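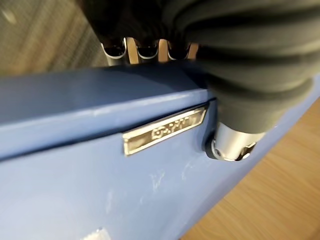

A light blue hard-shell suitcase with its metal badge.

On 18th January I went to the open day of the Drolteck repair hall in Gandumcombe. I had wanted to visit for a long time. I do not repair things for a living, but I own an old flat with old furniture, and I travel often with luggage that suffers. The hall opens its doors to the public only two times in a year, in winter and again in August, and in August I am always with my family abroad.

The bus from the station takes you to the bottom of the hill and from there you walk. The signs are small. I passed the gate once and had to come back. At the reception they gave me a paper badge, a map of the ground floor and a ticket for one hot drink, which I used immediately.

Drolteck began as a shop for shoe heels and keys. Later it took in bags, and after that small furniture, and today the hall receives over 2,000 objects in a year. Our guide told us this in the entrance, where the shelves for incoming work are. Every object gets a card with a string. On the card is written the fault in the words of the customer, and these words are not corrected. I read some of them while we waited. One said only "it leans." Another one was a full page about a grandmother's sewing box.

The tour had 5 stations and lasted a little more than one hour. The first one was luggage. I learned that a hard shell is usually the last part to give up. Wheels go first, then the telescopic handle, then the zipper. The worker at the bench showed us how a wheel is changed when the maker used rivets in place of screws. The rivet is drilled out, the hole is cleaned and a bolt with a washer comes in. After this, the next repair is easy, also for the owner at home. I asked about scratches, and she said that she does not treat them unless somebody insists. A deep crack is a different matter. She puts a patch on the inner side, under the lining, and lets it rest overnight.

The second station was textile, with two industrial sewing machines from Ortuño. They were very loud and I did not understand much of the explanation. I am sorry for this, as the man spoke with great love for his subject. I did understand that he prefers waxed thread for straps and that he buys it by the kilo.
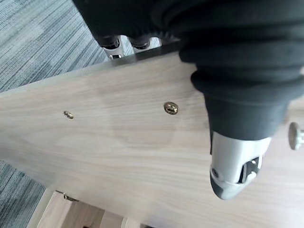 Flat-pack furniture has its own corner at the back of the hall, and for me it was the best part of the visit. I always believed that such furniture cannot be repaired, and that you can only carry it down to the street. The guide did not agree. Most pieces fail at the joints, she said, and the panel between them is still good. On a pale board with a soft grain you could see how little of the hardware comes to the surface: a round brass-colored fitting, and further along a smaller one, both in a line roughly parallel to the dark edge. If such a fitting becomes loose, many people turn it harder, and then the material around it breaks. The repairers fill the hole with a wooden plug and glue, wait one day, and drill it new. They also keep drawers of old fittings, sorted by diameter. For 2 of the large furniture chains they have almost the complete series.

I can recommend to bring your own questions. Another visitor had a photo of a wardrobe door on his phone and he received a full consultation, with a drawing. I asked about my bookshelf, which bends in the middle. The answer was to turn the shelf upside down every spring – a cheap solution, and I did it the same evening.

After the furniture we saw the glue room, only through the glass, and then the testing area. There was also a table with products from Skiter, who sell repair sets for home use. I bought one with clamps. The price was fair, but the instructions are printed in very small letters.

The coffee corner closes early, so it is better to eat before. The toilets are on the upper floor and there is no elevator, which I find a pity for a place that invites everybody. The entrance was free. If you want to leave an object for repair on the same day, you must come before noon, and the waiting time at the moment is 3 weeks. I left a lamp. They wrote on the card what I said, "it makes a noise when nobody touches it," and gave me the other half of the number.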